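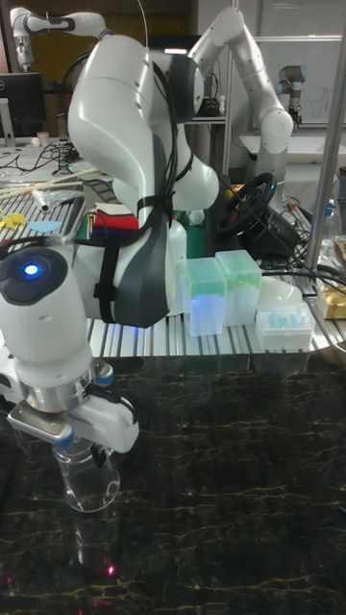 Clear plastic cup, dark marble-patterned countertop.

So I gave up soda. I know, I know, everybody and their cousin has given up soda at some point, and most of them wrote a blog post about it. But I was a serious soda person. I had one with breakfast. I had a favorite gas station for it (the one by the car wash, because the ice was the little chewy kind) and the guy at the register used to start ringing me up while I was still at the fountain.

What got me to quit was my friend Divya, and she wasn't even trying. We were driving back from her sister's place last August and I made her stop twice so I could get a refill. The second time she just looked over and said, "Do you even like it anymore?" And I had the straw in my mouth and couldn't answer her! I thought about it for the whole rest of the drive, two hours of cornfields and me sulking.

The first 11 days were awful. I had a headache that sat right behind my left eye, and I snapped at my mother on the phone over a casserole dish. I tried swapping in fizzy water and hated it. Tastes like TV static, if you ask me. Ekaette at work swears by the grapefruit kind and kept leaving cans on my desk, which was sweet of her, and I kept quietly moving them to the break room fridge.

Then I got into iced tea. Plain black tea, made strong, left in the fridge overnight with a couple of strips of orange peel. I use the loose stuff from Fashola, the little grocery on the corner past the library, and I put in one spoonful of sugar for the whole pitcher. My grandmother would have called that dishwater - she made hers so sweet it poured slow - but it works for me. If you try it, take the peel out in the morning or it goes bitter. I forgot once and drank it anyway, out of stubbornness.

I still have a soda now and then. I had one at the movies with Anika a couple of weeks ago and it was fine, kind of syrupy, and I left half of it under the seat. (Then I felt bad and went back in to throw it out.) The gas station guy asked where I'd been, and I told him I'd moved. I have no idea why I said that. Now I have to drive over to the other side of town for gas.

Next up is mint, if the plant on my windowsill pulls through. It's looking pretty leggy, so if anybody has tips, leave them in the comments!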